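I spent a Thursday at Stedano learning how Intan Ngui looks after one small robot cell, and I loved every minute (even the sweeping). She starts with the fingertips! Both come off, get wiped down and go back on with fresh screws every 500 cycles. Then she jogs the arm over the speckled counter and checks the view from the wrist, yellow tips left and right. 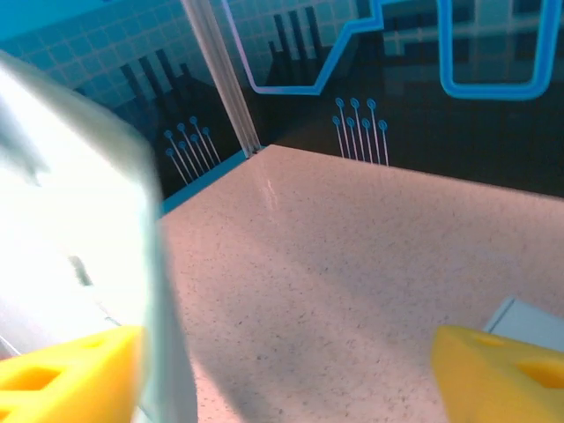 How long does a full fingertip change take? Intan allows 40 minutes, and most of that goes on setting the grip width again afterward.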